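Flinton Household Chores Set: Data Card

Summary

The Flinton set records robot arms attempting ordinary household work on a tabletop. It was assembled to give a plain answer to a question the project receives often: can a machine do the laundry yet? On the evidence collected to date, the answer is that it can do parts of it, slowly, with a person close at hand.

The set is maintained by the Flinton project office. Karla Maldonado is responsible for the recordings and Majdi Farah for the labels. Corrections should be sent to either of them.

Contents

The current release holds 500 attempts. Of these, 225 concern clothing and the remainder concern table clearing and wiping. Each attempt has a written instruction, the recordings, the arm positions and an outcome label.

Clothing attempts begin with one or more garments left in a heap. The instruction is given in everyday words, such as "fold the shirt" or "move the sweatshirt to the left." No garment is ironed, pinned or marked beforehand. Other household objects may be left on the cloth during clothing attempts.

Outcome labels

Complete: the garment was folded or moved as instructed within 90 seconds.
Partial: the garment was lifted and at least one fold was made.
Failed: neither of the above.
Stopped: the operator ended the attempt for safety.

Labels were assigned by Yatziri Ibarra and checked by a second reader. Where the two differed, both labels are kept in the file. Users who need a single value should take the second.

Findings to date

Table clearing is the strongest category. Rigid objects with a clear outline are picked up and set down without much difficulty. Clothing remains the weakest. A heaped garment hides its own collar and sleeves, and the arm must often lift it before the next step can be chosen. Thick knits are gripped readily, but a second layer is frequently taken along with the first.

The project does not consider present performance sufficient for unattended use in a home or a commercial laundry.

Known limits

Lighting varies between sessions and was not corrected. All work was done at table height; baskets, drawers and washing machines are outside the scope of this release. In 14 attempts the arm positions are missing for the opening seconds, and these are listed in a separate file.

Terms of use

The set may be used for research and teaching. Results should state the release used and report clothing separately from the other categories.

Views of the work, with gray knit fabric and the patterned cloth 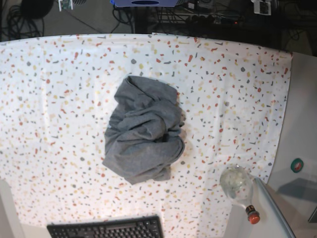
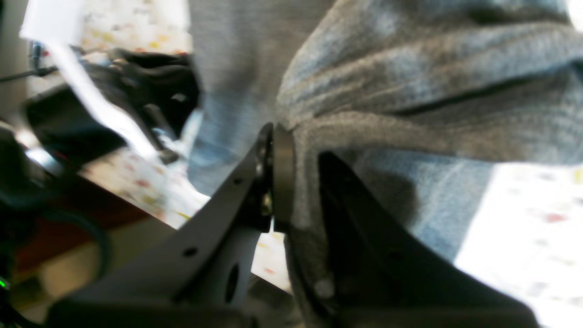

Higinio Arellano writes that the 90-second limit is too generous to be of use to a working laundry. He asks that the next release give the time taken for every complete attempt, and that partial results no longer be counted toward any overall figure. A shirt with one fold in it, he notes, still has to be folded by someone.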